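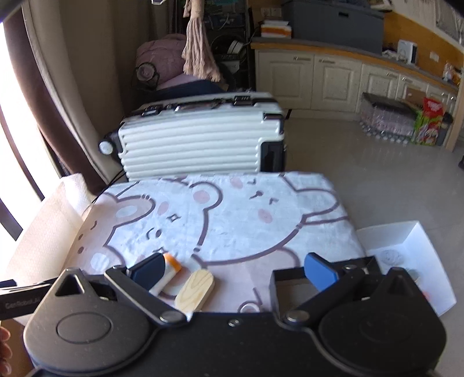 The small table with the cartoon cloth.

The Birncombe Ferry

5 min read

The last ferry to Birncombe left at ten past six, and Beatrice Lema missed it because she had gone back for the key.

She had left the key on the hook in her own kitchen. It was for her aunt's house, a brass one with a paper tag, and without it there was no point in going. By the time she got back down the hill the boat was past the breakwater with its stern light on.

The man in the ticket office was closing his window. The badge on his sweater said Fuad Assefa.

"There's one at seven in the morning," he said.

"I have to be out of the house by noon tomorrow. The new people are coming."

"Then you'll have five hours, less the crossing." He pulled the blind down, then lifted it again. "The waiting room stays open. The heater takes coins."

She bought a ticket for the morning and went in. There was a bench along each wall and a map of the islands with Birncombe worn away where people had put their fingers on it. An older man sat under the map with a canvas bag between his feet. He had missed the boat too. He said his name was Karim Slaoui and that he had been asleep on that bench when it left.

"Did they call it?" she asked.

"They must have."

She fed the heater. It ran for a while and stopped, and she fed it again. He gave her half a cheese sandwich wrapped in a napkin. She had not eaten since breakfast and did not pretend otherwise.

Her aunt had lived in the house for most of her life and had thrown out very little. Beatrice had been over every weekend since June, filling boxes. What was left was the back bedroom, where the aunt had kept things for the children who used to visit. Beatrice had been one of them. She had saved that room for the end, and now she had one morning for it.

"What's in there?" Karim asked.

"Blankets. Board games with pieces missing. Toys."

"You could leave it all. The new people have kids?"

"Two."

"Well, then."

She thought about that. It would be easy. She could go over at seven, put the key through the door, and be on the next boat back with her hands in her pockets. She had the whole room in her head anyway, down to the smell of the closet.
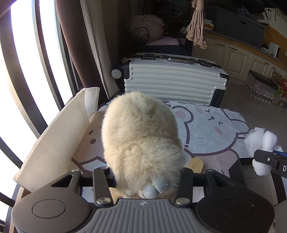 Halldóra Hallgrímsson had told her on the phone that one thing was enough, that a person should take one thing from a house like that and shut the door, and that anything more was just moving the house somewhere else. Beatrice had said she would think about it. She had then hung up and packed four more boxes.

"Somebody told me to take one thing," she said now.

"Which one?"

"I don't know."

Karim nodded. He folded the napkin into a square and put it in his bag. "When my brother sold our place I took the doorbell," he said. "It doesn't work. I never hooked it up to anything."

"Where is it?"

"In a drawer."

The heater stopped. Neither of them got up. Outside, a truck backed down to the ramp, sat there with its lights on, and drove away again.

She slept a little, sitting up. When she woke it was getting light, and Fuad Assefa was unlocking his window. The boat was coming in low and gray with nobody on the deck. Karim was already standing by the door with his bag on his shoulder.

"Got the key?" he said.

She felt for it in her coat, found the paper tag, and held it all the way across.

More stories
The Well at Dristo
A Room in Komari
Morsy Goes Home
78 Steps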